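Subject: Re: [flekville-growers] Seed potatoes and the Saturday work day
Last updated: November

On Saturday morning the Flekville list wrote:

> Can someone say what was agreed about the seed potato order? I missed
> the meeting and the notes only say "as last year". Also, is the
> lower field still being dug over this month, or has that been put
> off until the spring? We have two new plot holders who would like
> to come and help but they need to know what to bring.

Taking these in order.

"As last year" means we order through the food bank at Darkport, who add our sacks to theirs and pass on the lower price. Last year we took 9 sacks and had most of one left over, which went soft in the shed. I would still order 9, because the two new plots will want some. If you only want a few tubers, put your name on the sheet by the tap and we will split a sack between you.

We are going for the same early variety and the same maincrop. There was a suggestion that we try something more resistant to blight, and I have asked Darkport whether they can get it, but I haven't had a reply. If they can, one sack of the maincrop will be swapped for it and planted in the bed nearest the road, away from the rest.
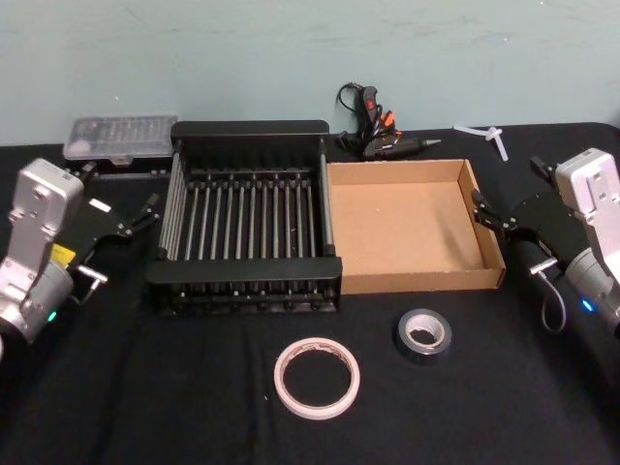
The lower field is going ahead. The ground is heavy but it isn't standing in water, and if we leave it until spring the couch grass will be back through all of it. The plan is to fork over the top half and cover the bottom half until next year. We already have the cardboard. The compost from Nusia comes in 80 litre bags and there are enough of them by the gate to do the first three rows — please don't open any for your own plots until those are done.

For the new people: boots, gloves and a fork if they have one. There are spare forks in the shed but two have loose handles. We start at 9 and stop when it gets dark or when everyone has had enough. Tea is provided, milk isn't.

On the produce side, we sent 901 kilos to the food bank this season, counting the late squash. It would have been more without the pigeons. The Yang nursery has offered us netting at cost in 100 metre rolls, and I think one roll would cover all the brassicas with a bit spare for the strawberries. I'd like a yes or no on that from plot holders before I order, as it comes out of the shared fund. A reply to the list is fine.

One other thing. The padlock on the bottom gate is stiff and needs oil. Until then, push the shackle right down and give it a pull before you leave — it was found open twice last week.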